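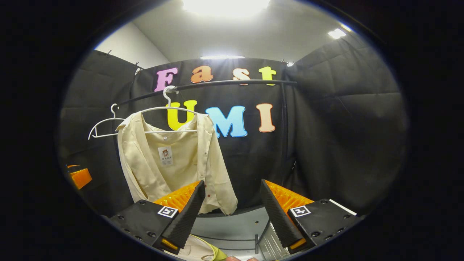 Kiros Lemma wrote in to say that local dimming only matters if you watch with the lights off, and I half agree, so let me start there. Local dimming is the trick an LCD television uses to turn parts of its backlight down while leaving other parts up. The panel can't make light by itself. It only blocks it, and it never blocks all of it, so a night sky on a plain LCD set comes out a sort of murky charcoal.

Edge-lit dimming

Cheaper and slimmer sets put the LEDs along one or two sides. My old Dadell was one of these, with 12 zones, each a tall stripe running the full height of the screen. A subtitle at the bottom lit up the whole stripe above it – maddening in a submarine movie! I switched dimming off after 2 evenings and never went back. 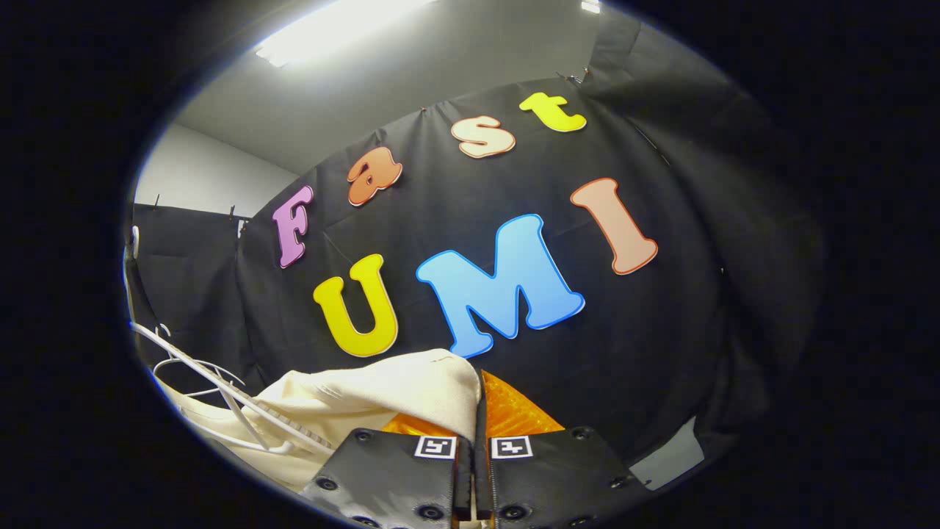

One reader asked whether the stripes show up in daytime sport too, and they mostly don't, as the whole picture is bright and every zone is working hard anyway. Hockey is fine. Credits rolling over black are the real test (I keep one recorded for this).

Full-array dimming

With full-array sets the LEDs sit behind the panel in a grid, so the zones can be small blocks. The Larex in my den has up to 1,000 of them, depending on which page of the manual you believe, and the Dalsgaard my sister bought in January has far fewer but handles them more gently. Zone count isn't everything. The processor has to guess how bright each block should be, and a slow guess gives you a glow that trails behind a moving headlight.

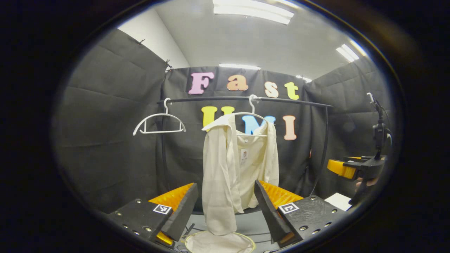 What is blooming? It's the halo you get around a bright object on a dark background, when a zone is bigger than the thing it's lighting.

Settings

Makers usually offer low, medium and high. I run the Larex on medium for movies and low for games, where high can add a bit of lag. Clidholm hides the control under "Power saving" on its sets, so look there before you decide yours hasn't got one. Sitting dead center helps as well, at least on the panels I've lived with – blooming looks a lot worse from the end of the couch.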